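Kleinkram in der Schublade: Stiftablage oder Dose?
Forum Ordnung & Wohnen, Oktober 2019

Quintero18
Hallo zusammen! In meiner Krimskramsschublade liegen Stifte, Inbusschlüssel und Spielkarten kreuz und quer. Ich möchte keinen teuren Einsatz kaufen. Wie macht ihr das?

Fordale
Alles in eine große Dose und fertig.

Brakari
Oh, mein Lieblingsthema! Nimm unbedingt flache Schalen mit niedrigem Rand – man sieht sofort, was drin liegt, und kommt mit den Fingern prima ran! Bei mir wohnen die Stifte längs in der Schale, Spielkarten bleiben in ihrer Schachtel und kommen daneben. Inbusschlüssel würde ich immer als Satz zusammenlassen, einzeln verschwinden die sofort (ich habe im August 2 Stück nachgekauft, grrr). Und farbige sind einfach herrlich, da greift man viel seltener daneben! Gelb ist für die Schale übrigens toll, die leuchtet richtig aus der dunklen Schublade heraus.
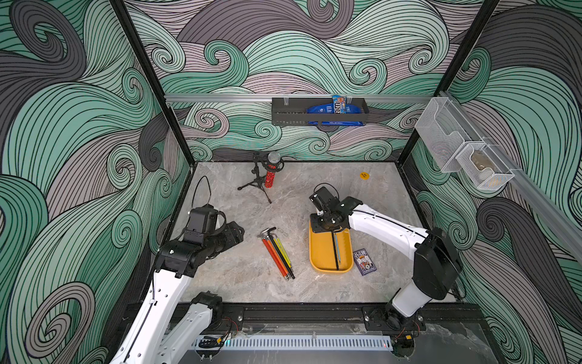 Gelbe Schale, Kartenschachtel rechts daneben

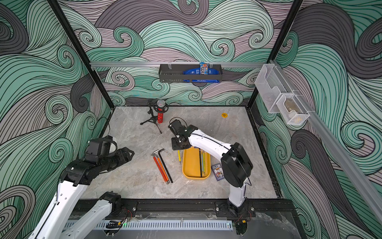
Quintero18
Wie tief sollte so eine Schale für Stifte sein?

Brakari
2 cm reichen völlig. Miss vorher die Länge deines längsten Stifts, 18 cm innen passt bei mir für alle.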